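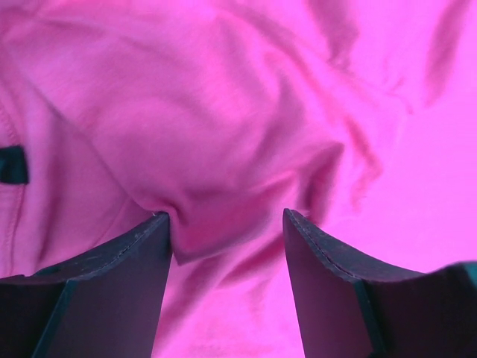
I've got a confession to make about the knitwear. Last December I shoved every jumper I own into two big tubs, clicked the lids down, slid them under the spare bed and felt very pleased with myself for the whole of summer. No washing first, no lavender, nothing. So when the cold came back and I dragged the tubs out, everything smelled like the inside of a suitcase and one of my favourite cardigans had a hole in the elbow you could have posted a letter through.

This year I'm doing it properly, and since a few of you wrote in after the last newsletter asking how I put my winter things away, you're getting the whole routine whether you like it or not!

First up, the wash. I used to be frightened of washing anything knitted and would wear a jumper until it could nearly walk to the laundry by itself. Now I do them by hand in the trough, cool water, a small squirt of wool wash, and I leave them alone for a bit. No scrubbing, no wringing. Press the water out against the side of the trough, roll the jumper up in an old towel and kneel on it (good for the jumper, less good for the knees). Then flat on the airer, out of the sun. Pink is a devil for fading, and so is anything red, and I've got a coral one that went the colour of a bandaid along one shoulder from a single afternoon on the line.

While they're drying I go over the seams. Side seams and underarms are where mine always go first, and a couple of stitches now will save you a proper repair later. I keep a needle threaded in grey, which sort of disappears into most things, and a second one in a dusty pink that I bought by mistake from the Flisham market and have used more than any thread I own.

Then the fluff. I know people love the little electric shavers but I've put a hole in a sleeve with one, so I'm back to the comb. Lay the sleeve flat on the table, hold it taut with one hand and go gently in one direction. If it's a soft fuzzy knit to begin with, don't get carried away! Some of that fuzz is meant to be there, and you can comb a nice cosy jumper into something that looks like a tea towel.

Now for folding, and this is where I've changed my mind completely. I was a hanger person for years. Every knit I had ended up with those funny little points on the shoulders, and they don't come out. So it's sleeves in, sides in, then fold up from the bottom in thirds, and I stand them on their ends in the drawer like books so I can see what I've got. Chunky ones go flat on the shelf above because they just slump over and take their neighbours with them.

For the ones going into storage I bought cotton bags from Yeoh, the homewares place on the corner in Gerska, next to the bakery. They were $33 for the set and they're big enough for three or four jumpers each if you don't cram them. I'd pinched a couple of pillowcases for the job before that and they worked perfectly well too, if you've got odd ones sitting in the cupboard. I still use the plastic tubs for the doona and the picnic rugs.

One more thing, before I forget. The winter clothes swap is on again at the hall in Clostitz and they're after clean knits in particular, all sizes, kids' ones especially. Zips and buttons working, please, and if it's got a hole, mend it or keep it for the rag bag. Last time there were more than 500 pieces on the tables and I came home with a mustard vest I have worn to death. Gold coin entry, bring your own bags, and there'll be tea and a slice or two if you get in early.

Next newsletter I want to tackle scarves, which in our house live in one enormous knot on the back of the door. If you've got a system that works, write and tell me, I'm desperate!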